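**Warehouse and showroom assistants, furniture floor — Clalik, Stiltow site**

Posted 5 March 2023

Clalik buys, checks, stores and resells household furniture. Most of it is white bedroom and hallway stock: drawer units, shelving, bedside cabinets, small wardrobes. It comes to us from landlords, closed guesthouses and people who are moving. We check it, match the parts, and set it out on the floor so that customers can open things and see what they are getting.

We are looking for two assistants to join the furniture floor at Stiltow. The posts are part time, 18 hours a week, with the option of extra hours in January when returns are heaviest. You would report to Lavanya Nair, who runs the floor.

**What the work is**

- Unloading furniture from the van and bringing it in on dollies
- Opening every door and drawer and noting what sticks, wobbles or is missing
- Wiping down inside and out, including the runners
- Sorting handles, hinges, shelf pegs and cam locks into the labeled trays
- Setting pieces out on the floor in the order on the day sheet
- Packing sold pieces for delivery — corners first, then the faces, then the strap
- Answering simple questions from customers who walk in

You will work in a small team. Larger pieces are always handled by more than one person, and people often gather around the same unit to get it placed and checked. You need to be comfortable working close to others and saying out loud what you are about to do before you do it.

**What the building is like**

The Stiltow building dates from 1943 and was put up as a storage depot. There is heating in the packing area and a smaller heater by the counter, but the floor itself is cool in winter and you should dress for it. The loading door is on the Alport Road side. There is a kitchen with a kettle, a fridge and a microwave, and a rack for coats and bags.

The number 52 bus stops outside. There is parking for bikes in the yard. Staff cars go in the Pisharody lot across the road, and we cover the permit.

**What we need from you**

- You can be on your feet for a full shift
- You can lift your share of a two-person load with training
- You can read a parts sheet, or are willing to learn
- You turn up on time and let us know early if you can't
- You are careful with other people's things

Experience with flat-pack furniture is useful but we don't require it. Several of the current team had never put a drawer runner back in before they started. If you have worked in a kitchen, a laundry, a stockroom or a moving company, you will find a lot of it familiar. You do not need a driver's license for this post.
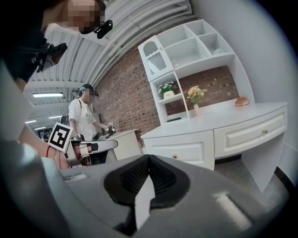 *Working around the white furniture at Stiltow.*

**Hours and pay**

Shifts start at 8 in the morning and last six hours, three shifts a week. The rota is written two weeks ahead and swaps are fine if both people agree and tell Lavanya. Everyone gets a paid break. Pay is hourly and is the same for both posts; the current rate is on the application form. There is a raise after the trial period, and staff can buy from the floor at cost once they have finished it.

Training takes place during your first shifts and is paid. It covers lifting, the dollies, the parts trays and how we fill in the condition sheet. Gloves are provided — please tell us your size on the form. Wear closed shoes and clothes you don't mind getting dusty. A T-shirt is fine, with a sweater for the cold months.

**How to apply**

Pick up a form at the counter or ask for one by mail. Fill in both sides and return it to Nadège Huet in the office. A résumé is welcome but the form is enough. On the back, write a few lines about a time you had to move, pack or fix something awkward and how you went about it. We read these closely.

People we would like to meet will be asked in for a short visit. You will be shown the floor, and then you will help check one unit with a member of the team. It is a normal part of the working day and you will be paid for the time. Please bring the names of two people who can speak to your work, paid or unpaid.

If you need a chair, a quieter spot or anything else for the visit, write it in the box at the bottom of the form and Nadège will arrange it. She can also answer questions about the bus, the permit or the form itself.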